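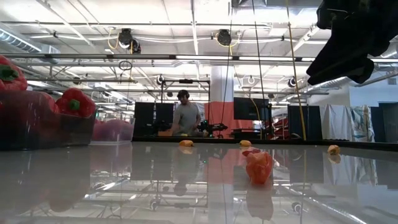 Hidayah Pasaribu asked for the export check to come before the plug-in check this time, as a failed export makes the rest of the list pointless. The order below has been changed to suit.

Release inspection, Sundora desktop audio editor
Build 492, checked March 30, 2022
Inspector: Joana Mendes

1. Installer signature valid. Pass.
Comment: The certificate expires in April. Renewal request sent to Clive Lambert.

2. Export to WAV, FLAC and MP3. Pass with remarks.
Comment: MP3 files carry the wrong track length in the header when the project starts with silence. Playback is correct.

3. Autosave and recovery after forced shutdown. Fail.
Comment: Recovery restores the clips but drops volume envelopes on 2 of 4 test projects. Both affected projects use nested folders – the flat ones came back complete.
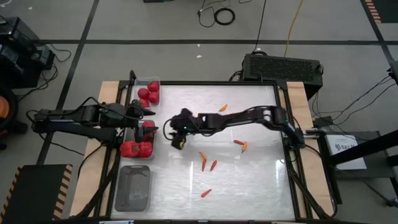

The same two projects recover correctly in the previous build, so the fault is likely in the new folder code. Do not ship until item 3 has been retested.

4. Plug-in scan in a separate process. Pass.
Comment: All 53 plug-ins in the Haslam test set were listed. One crashed during the scan and was blocked as intended.

5. Undo history after sample rate change. Pass.

6. Temporary files removed on exit. Not checked.
Comment: The log path has moved and the script still reads the old one. Jordan Wainwright to update.

7. Help pages match menu names. Fail, minor.
Comment: "Render" is still used on the export page.

Retest required: items 3, 6 and 7.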